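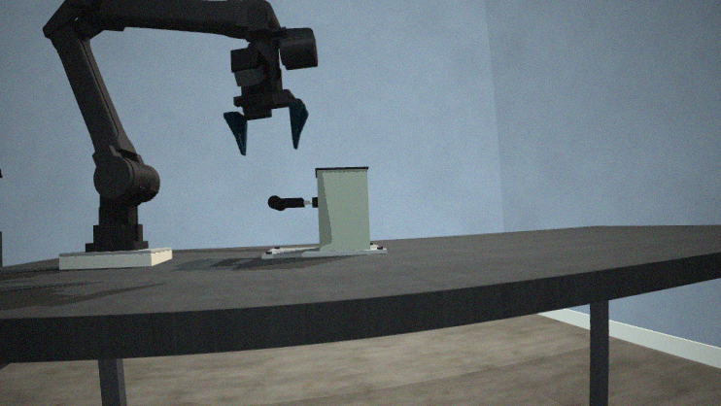
Robot arms coming to our assembly bench, what happens to the rest of us?

posted by benchside, Laruvwood

Hi all, typing this on my break so sorry for the mess. I'm at Grullik, small parts assembly, 16 of us on the benches over two shifts. We've been told arms are going in from June. Work is rods and handles into fixtures, then off down the line. Fiddly but not hard, I can do it with my eyes shut by now.

Manager says "no job losses planned". Planned!! Then says some of us will be "cell operators" and there'll be training, 2 days of it. No word on pay. No word on what happens to the night allowance if the arms run nights on there own.

I'm not against it as such – my wrists are shot and if something else wants to do the same twist all day it's welcome. But has anyone been through this? What did you end up doing? Is operator a real job or just standing there till it beeps? And should I be asking for anything in writing now, before they go in?

tinlid_ray

Been through it, different firm, ours was set up by Kobori. Long answer, bit rushed.

Operator is a real job but the first few months are rubbish. You go from making things to sorting out what the arm got wrong. Part a hair off in the fixture, rod sat crooked, gripper comes down and misses. You clear it, reset, off it goes, same again ten minutes later. Very tiring in a way the bench wasn't. At the bench you set your own pace and had a natter. At the cell you're waiting and listening all the time. 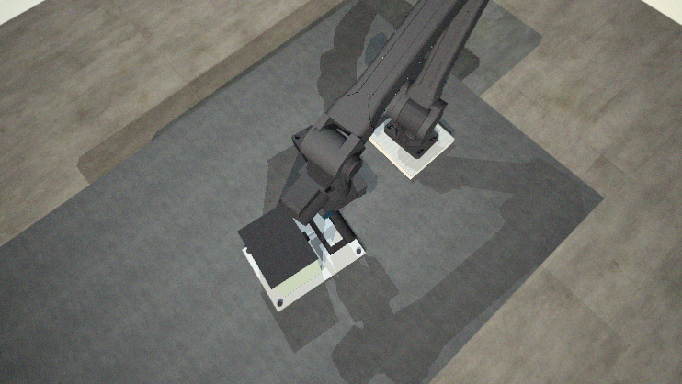 It got better once they let us have a say in the fixtures. The people who set it up know arms, they don't know your parts. You do. We had one where the part went in fine either way round as far as the drawing was concerned, every single person on the bench knew it only went one way. Took weeks for anybody to ask. So tell them early, and get your name on it, it counts when they're deciding grades.

Things to ask for in writing:
– pay and grade for operator, and the date it starts (not "to be reviewed")
– what happens to shift allowance
– who's allowed inside the guarding and who locks it off
– rotation. Ours is 90 minutes on the cell then something else. Do not let them put one person on it all shift
– more than 2 days training. Two days gets you as far as the stop button

Wrists are much better by the way. Back's the same.

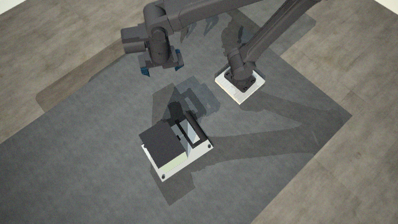 Open gripper on one arm, white plate under the other, rod lying in the black frame

ps are you in a union? if not, at least all ask the same questions together, they can't fob everyone off seperately.

mrs_pegboard

They always say no job losses. At my husbands place nobody got sacked, they just didn't replace leavers. Get your CV sorted.

ferness_nights

Mostly agree with tinlid but it depends on the firm. I'm 57 and was dead set against ours, asked for the bench work that was left and got it. There was more of it than they said – all the odd sizes and small orders, the arms weren't set up for those and changing over took too long. So worth asking what the arms are NOT doing, and who gets that. I still do nights. Quieter now, which I don't like much. Used to be a full row of us and the radio on.

Re training, ask to go on it even if you don't want the operator job. Looks bad for them to say no, and you'll at least know what the lights mean.

benchside

Thanks, really helpful. Not in a union, might be by next month. Printed tinlids list and stuck it up in the canteen, will come back when I hear about the grade.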